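To: Vondwood Cell Operators list
From: Cell Maintenance Desk, Gimville
Subject: Re: Setup procedure for the desktop disassembly cell

Colleagues,

The Maintenance Desk has received several messages since the July changeover concerning the setup of the desktop disassembly cell at Gimville. The message quoted below raises most of the points in one place, and the Desk is therefore replying to the full list.

> The Karaki site is preparing to bring up its own cell to the
> Gimville layout. We have the written procedure, but it does not say
> in what order the fixture, the cable and the gripper should be
> checked. We have also had two stops in one shift in which the arm
> reported a force limit over the drive bays. Please advise whether
> the fault is likely to be in the taught positions or in the cable
> routing. We would also like to know how often the fixture position
> should be confirmed.

The order used at Gimville is as follows. The tower is placed on its side on the slotted table, side panel removed, with the motherboard facing up. The case is pushed square to the table before any position is taught. The parts fixture is placed to the left of the case and is not moved again during the session. An operator who has to shift either one must treat the cell as newly set up and begin again from the first step.

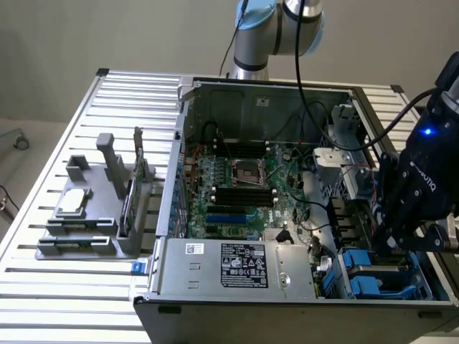 Once the case and the fixture are in place, the arm is brought to its park position and the gripper is opened and closed by hand command. The operator watches the fingers through the full stroke and listens for any change in sound. The finger bolts are then checked for tightness with power to the arm removed. At Gimville this is done at the start of every shift, and again after any stop in which the gripper has touched the chassis.

Fixture position is confirmed every 200 cycles. The operator drives the arm to the processor recess at reduced speed and compares the reading with the one on the cell sheet. A difference of more than 2 mm means that the fixture must be reseated and all of its positions taught again. Correcting a single position by offset is not permitted. Tukitora supplied the first version of the fixture with an allowance for offsets, and the older sheets still show a column for them. That column should be left blank.

The next check is made with a part in the gripper. The part should stand upright between the fingers and should not tilt when the arm is moved at low speed. The position of the cable is noted at the same time, with the arm held still over the work area.

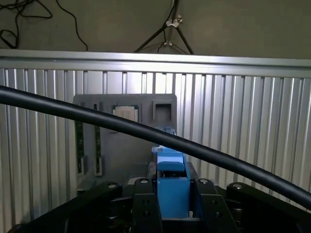
Part held upright in the gripper, with the fixture behind and the cable crossing in front.

With regard to the force limit stops at Karaki, the Desk would look at the cable before the taught positions. A cable that has been tied too short pulls on the gripper as the wrist turns, and the controller records the pull as contact. A cable left too long can come to rest on the drive cage. The operator should move the arm by hand guidance from the fixture to the drive bays and back 5 times, watching the cable at both ends of the travel. Any point at which it draws tight or catches should be written on the cell sheet, and the ties should be moved before the cell is run again.

If the stops continue with the cable free, the drive bay positions should be taught again from above, starting with the bay nearest the power supply. The force limit itself must not be raised to clear the fault. Requests to change it go to this Desk in writing.

Gripper service remains at 3000 cycles. The fingers are removed, wiped down, inspected for wear on the inner faces and refitted in the same positions. The cycle counter is reset only after the refitted gripper has passed the held-part check given above. 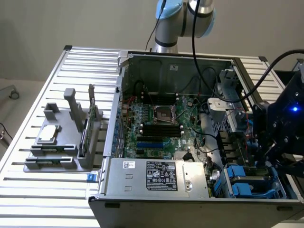
Karaki has since replied that the ties on its cell were set closer to the wrist than the procedure allows, that they will be moved on Thursday, and that the site would like the hand guidance check added to the written procedure as a numbered step. It asked as well whether the 200-cycle confirmation may be carried over from one shift to the next.

The Desk agrees to the added step, and it will appear in the next issue of the procedure. The count may be carried over provided that neither the case nor the fixture has been moved and the outgoing operator has signed the cell sheet. Sites holding printed copies should mark the change by hand until the new issue arrives.

Further questions should be sent to the list and not to individual operators.

Cell Maintenance Desk
Gimville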